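분리배출은 누구의 일인가

우리 동네 분리수거장에는 안내판이 세 개 붙어 있다. 첫 번째는 구청에서, 두 번째는 관리사무소에서, 세 번째는 수거업체에서 붙인 것이다. 종이팩을 어디에 넣으라는 말이 셋 다 다르다. 하나는 종이류라고 하고, 하나는 따로 모으라고 하고, 나머지 하나는 아예 언급이 없다.

나는 종이팩을 씻어서 펼치고 말린 다음 따로 묶어 내놓는다. 10년 가까이 그렇게 했다. 그런데 묶음이 폐지 더미 위에 그대로 얹혀 실려 가는 것을 몇 번 보고 나니 힘이 빠졌다. 종이팩은 안쪽에 코팅이 되어 있어 일반 폐지와 섞이면 재활용이 잘 되지 않는다. 집에서 들인 수고가 트럭에 실리는 순간 없어지는 셈이다.

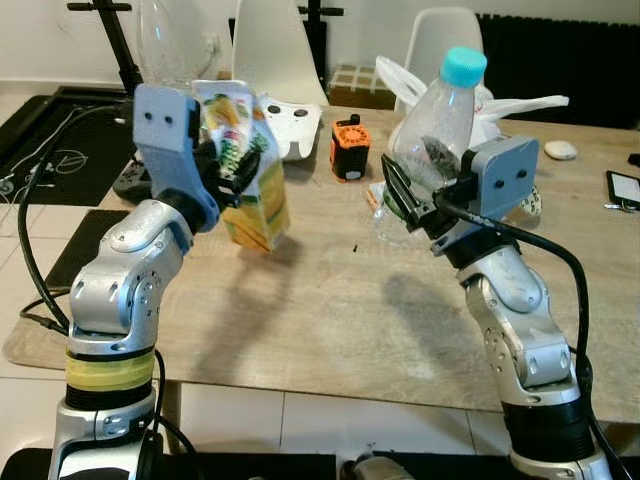

과일과 채소 그림이 인쇄된 주스 팩.

예전에 Sesthorpe라는 작은 도시에서 한 학기를 지낸 적이 있다. 집주인 Gareth Mapplebeck 씨는 분리배출에 별로 관심이 없는 사람이었다. 그래도 그 집 종이팩은 늘 제대로 모였다. 가게 입구에 수거함이 있었고, 장을 보러 갈 때 들고 가면 개당 몇 푼씩 돌려받았기 때문이다. 캠페인 포스터는 한 장도 보지 못했다.

우리는 반대로 한다. 돈과 설비를 들일 자리에 안내문을 붙인다. 라벨을 떼라, 헹궈라, 뚜껑을 분리하라. 맞는 말이지만 라벨이 잘 떨어지지 않는 병을 만든 쪽은 그대로 두고 떼는 사람에게만 요령을 가르친다. 부엌에서 칼끝으로 접착제를 긁어 본 사람은 무슨 말인지 알 것이다.

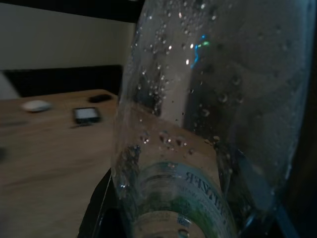 안쪽에 물방울이 맺힌 투명 플라스틱병. 목 가까이에 라벨이 둘려 있다.

같은 단지에 사는 Edgardo Evangelista 씨는 생각이 다르다. 습관이 먼저 잡혀야 제도도 돌아간다는 것이다. 일리가 있다. 음식물이 묻은 용기를 그냥 던져 넣는 집은 지금도 있고, 그런 것은 어떤 설비로도 해결하기 어렵다. 다만 우리 단지는 약 309세대인데, 이 많은 집의 습관이 한꺼번에 바뀌기를 기다리는 것보다 수거함 하나를 더 놓고 트럭 한 대를 따로 보내는 편이 빠르다고 본다.

비용이 든다는 반론도 있다. 물론 든다. 하지만 지금도 비용은 든다. 씻는 물과 시간, 선별장에서 다시 골라내는 인건비가 장부의 다른 칸에 적혀 있을 뿐이다. 생산자가 처음부터 떼기 쉬운 라벨을 쓰고 회수 비용을 가격에 넣으면 그 돈이 어디로 가는지라도 보인다.

10월에 주민 회의가 있다. 종이팩 전용 수거함을 안건으로 올려 두었다. 통과되면 안내판부터 하나로 줄이자고 할 생각이다.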